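Collecting bin-picking examples: a working procedure

Last revised 22nd April

This page covers recording grasp examples for the Nestero picker, from preparing the bin to handing over a finished batch. It assumes the arm is already calibrated and that you have an account on the Clidville storage server. Calibration has its own page.

Before you start

Check that the fixed camera has not moved. Load the reference picture from the last batch and flick between it and the live view. The corners of the bin should stay put. If they shift by more than 3 pixels, stop and redo the camera step. A batch recorded with a shifted camera cannot be repaired afterwards, and we lost one of 291 attempts that way in September.

Check the clamps by hand. The bin takes a sideways push every time the gripper touches a wall, and it will creep if a clamp is slack.

Run the arm slowly through its full range above the bin and watch the cables at the wrist. There must be enough slack for the wrist to turn fully both ways.

Choosing objects

Draw the objects for each round from the Zupan list, which is sorted by shape and stiffness. A round should mix soft and rigid items, and at least one object should have a thin part such as a handle or a tail. Do not pick objects because they look easy. The learning system needs failures as well as successes, and a set that is nearly all successes teaches it very little.

Tip the objects in from a tray. Do not place them by hand: people tend to space things out and lay them the right way up, and the system then learns a tidiness it will not meet later. If two objects land in a heap, leave the heap.

Running a round

1. Open a new round in the recorder and enter the object codes.
2. Take the still picture of the bin with the arm parked clear.
3. Start the attempt. The planner proposes a grasp point and the arm moves in.
4. Keep your hand near the stop button while the gripper is below the rim.
5. When the arm has lifted and paused, mark the result.
6. Let the object drop back into the bin, then go to the next attempt.

A round is 16 attempts. Tip the objects out and in again between rounds, even if the bin still looks well mixed.

With several kinds of object in the bin, such as a plush toy, a hairbrush and a cup on its side, the gripper often has to come down close to more than one of them. Record the object the planner was aiming for in the target field and the object that was lifted in the result field. These two fields must be filled in separately. The recorder copies the first into the second by default, so check it each time.
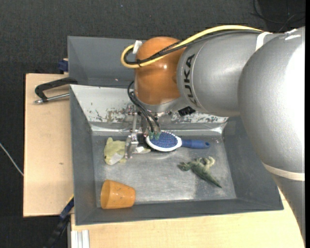
How should an attempt be marked if the object is lifted but then slips out?
Mark it as a slip, with the time of the drop taken from the recording. A slip counts as a failure in training, but it is kept apart from a plain miss because the grasp point was partly right.

Marking results

Use only the four labels: hold, slip, miss and wrong object. A hold means the object stayed in the gripper for 5 seconds after the lift. Anything shorter is a slip. If two objects come up together, use wrong object and add a note – the training script reads the note field and sorts these cases out.

If you pressed stop, discard the attempt. Do not mark it as a miss. A stopped attempt has no result, and counting it as a failure makes good grasp points look bad.

Common faults

Attempts clustered in one part of the bin. The planner is probably favouring one object. Raise the random share in the settings and start a new round.

Depth picture full of holes. Shiny surfaces cause this, mostly at shallow angles. Shade the lamp on that side and take the still again. Do not fill the holes by hand.

Gripper force drifting during a session. Let the gripper open and close unloaded for around ten minutes before the first round.

Handing over

Copy the whole batch folder to the Nundside share, including the rounds you think are poor. Add the object codes, the planner version and the camera check result to the batch sheet. Leave the local copy in place until the checksums match.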